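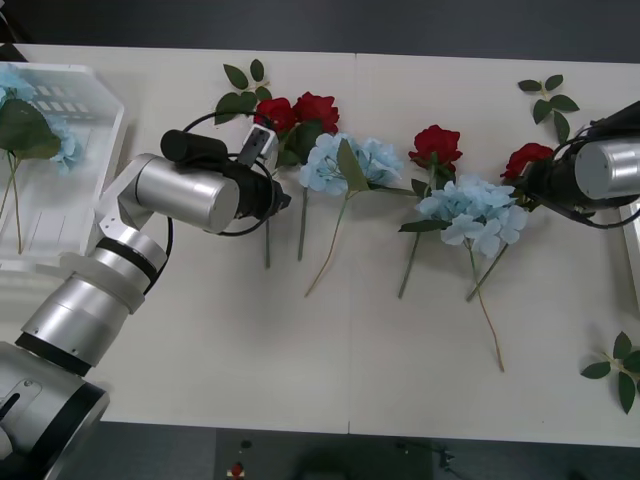 La séance est ouverte à 18 h 30 dans la salle de l'atelier de Skostodthorpe. Le premier point concerne les fleurs artificielles destinées à la décoration des tables pour la fête d'avril. Le groupe décoration rappelle que le choix des variétés a été laissé ouvert à la dernière réunion, et qu'il faut maintenant le fermer, sinon la commande ne partira pas à temps. L'association de roses rouges et d'hydrangéas bleu clair, posés en rang sur la table blanche, plaît à la majorité des présents. Une personne trouve que le rouge est trop fort à côté d'un bleu si pâle et aurait préféré du rose ancien. Après discussion, la combinaison rouge et bleu est adoptée, avec une abstention.

Point 2. Commande des fleurs

Deux offres ont été reçues. La maison Todorova propose l'ensemble pour 1 501 euros, livraison comprise. La maison Fumingate demande 2 000 euros, mais elle reprend les tiges abîmées pendant un an. Il est observé que les tiges s'abîment surtout au rangement, et que la reprise serait donc intéressante seulement si l'on continue à ranger comme avant. La réunion décide de choisir Todorova. La commande sera envoyée avant la fin du mois par le secrétariat, avec demande d'un délai écrit.

Il est demandé de vérifier auprès du fournisseur si les feuilles des hydrangéas peuvent être enlevées et remises. L'année passée, les grandes feuilles vert foncé prenaient trop de place dans les vases étroits et plusieurs personnes les avaient coupées avec des ciseaux, ce qui n'est plus possible à réparer.

Point 3. Rangement des fleurs

Le rangement a donné lieu à une assez longue discussion. Jusqu'à présent, les fleurs étaient mises dans des cartons, où elles prenaient la poussière et où les têtes s'écrasaient. La réunion est d'accord pour passer aux caisses blanches en plastique avec fentes d'aération. Les fleurs y seront couchées, les têtes toutes du même côté et les tiges parallèles. On ne pliera pas les tiges pour gagner de la place.

Il est proposé de séparer les roses et les hydrangéas dans des caisses différentes. Une objection est faite : pour composer les bouquets, on a besoin des deux en même temps, et on perdrait du temps à aller d'une caisse à l'autre. La proposition de séparer est quand même retenue, parce que les hydrangéas sont plus volumineux et qu'ils appuient sur les roses pendant le transport. Les caisses porteront une étiquette sur le petit côté. Le modèle d'étiquette reste à faire.

Point 4. Utilisation de la table blanche

La table à deux panneaux est confirmée comme table de composition. Le groupe décoration demande que l'on ne pose plus de pots de colle ni de peinture dessus. Il est rappelé aussi que les tiges fines ont tendance à se prendre dans le joint entre les deux panneaux quand on les tire vers soi ; il convient de les soulever. La question d'une nappe claire est posée puis abandonnée, car la nappe glisse.

Point 5. Composition des bouquets

Les bouquets de table seront composés de roses et d'hydrangéas, la partie bleue placée au milieu. Avant de composer, on allonge les fleurs en rang sur la table, afin de voir lesquelles ont la tige tordue ou la tête qui se détache. Les fleurs à réparer sont mises de côté et ne retournent pas dans la caisse avec les autres.

La réunion discute de la hauteur des bouquets. Plusieurs personnes se plaignent que, l'an dernier, on ne voyait pas son voisin d'en face. Il est décidé que les bouquets resteront bas. La hauteur exacte sera fixée quand les vases seront arrivés de Ristthorpe.

Point 6. Finances

Le solde du compte décoration est de 3 014 euros. Après paiement de la commande Todorova, il restera 1 513 euros, sur lesquels il faudra encore payer les caisses et le transport des vases. Aucune remarque n'est faite sur ce point. Le budget est approuvé.

Point 7. Divers

La clé de l'armoire du fond ne ferme plus correctement. Le secrétariat écrira au propriétaire.

Il est demandé que les comptes rendus soient envoyés plus tôt, celui de la fois précédente étant arrivé la veille de la présente réunion. Le secrétariat en prend note.

La salle de Ristthorpe n'a pas encore confirmé l'heure à partir de laquelle on peut installer les tables. Si la réponse n'est pas arrivée à la prochaine séance, il faudra prévoir une installation le matin même.

La séance est levée à 20 h 10.

Pour le compte rendu : le secrétariat du groupe de Skostodthorpe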